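Setus 画室 > 教程 > 静物素描 > 碗和面包

用带格子的切割垫摆一组静物：碗、圆面包、长面包

八月　文：Hường Hồ

这一篇写给刚画完几何石膏、准备画第一组生活静物的人。东西很少：一只大碗，两个面包，一块印着格子的切割垫，一张小桌。主要讲怎么摆、怎么起稿，调子部分只讲到能把形体分开为止。

以前我们第一组静物用的是苹果和衬布。衬布的褶子对初学者太难，常常一节课都耗在布上，苹果反而没画。后来换成切割垫，垫子是平的，上面有现成的直线，透视画错了自己就能看出来。衬布留到后面再练。

需要的东西

切割垫一块，绿色，印白格子的那种。文具店卖的一般都是双面，两面格子颜色可能不同，选线条清楚的一面朝上。垫子要能盖住桌面的大部分，太小的话碗会压掉半张垫子，剩下的格子不够用。

大碗一只，单色，内壁光滑。粉色、米白、浅黄都可以。深色碗不要用，内壁的明暗不好分辨。碗上有花纹的也先放一放。

面包两个，一圆一长。圆的选表皮完整、底部颜色浅一些的，这样上下之间有一条自然的分界。长的选表面有割口的，割口的方向能帮忙看出形体在往哪边转。真面包放久了会变干掉屑，画长期作业时可以换成模型。

纸四张。头两张用便宜的速写纸试构图，后两张用素描纸。铅笔从硬到软备几支就够，再加一块可塑橡皮。一块干净的擦拭海绵，放在手边，垫子上落了面包屑或者铅笔灰，随手能擦。

灯用一盏，能调角度。白天靠窗画也行，但要在光线变化不大的时段里把大关系定下来。Ebbe Söderlund 带晚班，一直只用台灯，他的学生暗部画得比较整；我带白天的班，用窗光，边缘会柔和一些。两种都能画，选一种画到底，不要中途换。

桌子的高度

小桌比常见的餐桌矮一点更好用。坐着画的时候，视线应该高过碗口，能看见碗里的一部分底。如果碗口看起来几乎是一条线，桌子太高，或者椅子太低。如果看得见整个碗底，碗口接近正圆，那是离得太近，椅子往后挪。

桌脚带轮子的，摆好以后先把轮子锁住，没有锁就在轮子前后塞折好的纸板。地上是地毯的话通常不会滑，但碰一下还是会转。桌子转了，格子的方向全变，前面画的线就没用了。

摆放和起稿，一共七步

1. 铺垫子

把垫子放平，边和桌边大致平行，不需要完全对齐。新垫子卷着卖的会翘边，反过来铺一晚再用。卷边的垫子画出来格线是弯的，初学者容易误以为是自己画错了。

坐到画画的位置上看一眼。格线应该分成两组，一组往左后方走，一组往右后方走，或者一组横着、一组往远处收。先挑后一种，比较容易。等第二次画同一组东西时再把垫子斜过来。

垫子上除了方格，往往还印着量度线，有的还有圆形、六边形的辅助图案。这些不用画。圆形的辅助线可以拿来对比：它躺在平面上，从座位上看是个椭圆，碗口也是椭圆，两者的扁度不一样，碗口离视平线更近，所以更扁。

2. 放碗

碗放在垫子中间附近，不要压正中心。放好以后在碗底边贴一小条纸胶带，朝向自己的这一侧，碗被碰过以后能放回原处。

碗里先不放东西。空碗内壁上会有一道高光，靠下的地方还有一块柔和的反光，这两个地方是这组静物里最值得看的，装了东西就看不到了。

3. 放圆面包

圆面包放在碗的左边，稍微靠后。和碗之间留一点空，空出来的形状不要是正方形或者正三角形。坐回座位看，如果圆面包和碗的外轮廓刚好碰上，把面包挪开半个格子，碰在一起的两条轮廓画出来会分不清前后。

面包的底要贴着垫子。有些圆面包底不平，会晃，从底下削掉薄薄一片就好。

4. 放长面包

长面包放在前面偏左，位置在圆面包的下方。摆斜一点，一头朝自己，一头朝碗。割口朝上。

长面包离桌边要有一段距离，掉到地上过的面包基本就不能再用了。Tainá Cordeiro 的班上有人喜欢让长面包的一头伸出垫子，压在桌面上，这样垫子的边被打断，画面好看，但对第一次画的人来说多出一条要处理的边。想试可以放到第四张纸上试。

换位置的时候用手拿面包两侧，不要捏割口的棱，棱很容易掉。棱上沾了铅笔灰，拿干海绵按着粘一下，不要来回蹭，一蹭就花。

5. 定光

灯放在左上或者右上，挑一边。看碗的内壁：亮的一侧应该在灯的对面。初学者经常把碗的内壁画成和外壁一样的明暗，原因就是没有认真看这一处。外壁左边亮，内壁就是右边亮。

面包表皮有油光的，会出现很小的亮点，数量很多。先不管，画完大的明暗以后再挑最明显的几个留出来。

顶灯要关掉。关不掉的话，用一块深色硬纸板在桌子后方竖起来挡一下。

6. 起大形

用硬一点的铅笔，手放松，在纸上定出整组东西的最左、最右、最高、最低。然后定碗的位置和大小，再用碗去量两个面包。不要先画面包，面包形状不规则，拿它当尺子会越量越偏。

碗口椭圆的画法：先画长轴，水平；再画短轴，垂直。两轴相交以后四个端点连成弧，两端要圆，不能尖。碗的厚度用第二个椭圆表示，近处的碗沿看起来宽一点，两侧窄一点，这要看实物，不要套公式。

接着画格线。只画靠近物体的几条就够了。从碗底的位置数到圆面包的位置，中间隔了多少格，纸上也隔多少格。格子越往后越扁，如果前后一样高，整块垫子会像竖起来的墙。这是第一张作业里出现最多的问题。

格线要轻。它们是用来检查位置的，后面大部分会被阴影盖住或者擦淡。

7. 铺明暗

先铺投影，再铺物体的暗面，垫子的固有色最后加。绿色垫子在素描里是中间偏深的灰，粉色的碗比它浅得多，面包在两者之间。这三个灰度在纸边上先试涂三小块，后面照着对。

碗内壁从最暗处往最亮处过渡，笔触顺着碗的弧度走。高光直接留白，不要等画完再用橡皮擦，擦出来的高光边缘发毛。碗沿是一圈很窄的面，比内壁浅一点，只在转折处压重几笔。

圆面包按球体处理，表皮的裂纹最后加，只加在明暗交界附近，亮面和暗面里的一笔带过。长面包按圆柱处理，割口之间鼓起来的部分各自有亮面和暗面，可是都要服从整个圆柱的大明暗。Danica Urban 改作业时会让学生眯眼看，眯着眼还能看见每一道割口，就是画多了。

常见问题

碗看上去往前倒。检查碗底。碗底那条弧应该比碗口的弧更圆，因为它离视平线更远。画平了，碗就站不住。

面包浮在垫子上。投影贴着面包底部的那一道没有画够深。面包和垫子接触的地方是全画面最深的几处之一，很窄，用软铅笔削尖了画。

垫子抢眼。格线太重，或者线的颜色到处一样。远处的线用可塑橡皮粘淡，压在投影里的线直接并进投影。

看久了颜色分不清。起来走几步，站到椅子后面看。也可以用手机拍一张调成黑白，和画放在一起比。手机只用来比灰度，不要照着描，镜头离得近的时候碗口会变形。

中途要收桌子。把垫子连同胶带记号一起留着，记下物体压住的格子。量度线上有数字的，直接抄数字最省事。没有的话从垫子左下角开始数。椅子的位置也在地上贴记号，椅子动了，整组东西看起来都会变。

画室里的垫子和碗放在门口的架子上，自己取，用完擦干净放回。面包屑倒进垃圾桶，不要直接拍到地毯上。垫子不要靠着暖气或者放在太阳底下晒，会变形，变了形压不回来。

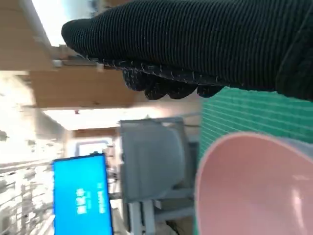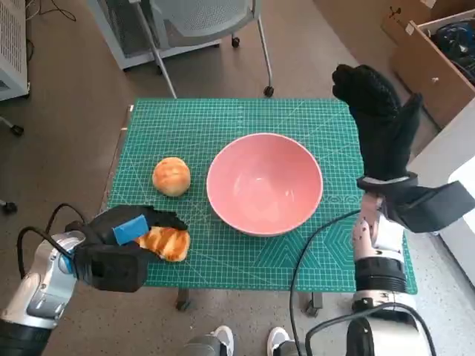 两张里都有粉色的碗；圆面包和长面包的位置看第二张。

下一次画同一组

第二次把长面包移到碗的右前方，圆面包不动，垫子斜放。先不改灯。只改一样或者两样，才看得出自己哪里有进步。画完把前后两次的稿子并排钉在墙上，先比碗口，再比格子收得对不对，最后才看面包。

已经画顺手的，可以换一只矮一点的碗，或者在碗里放一个圆面包，只露出上半部分。碗里的面包会挡住高光，内壁剩下的部分又会映上一点面包的暖色，用铅笔画时就是稍微深一点的灰。这一组适合两次课画完。

联系画室　|　© Setus 画室　|　返回顶部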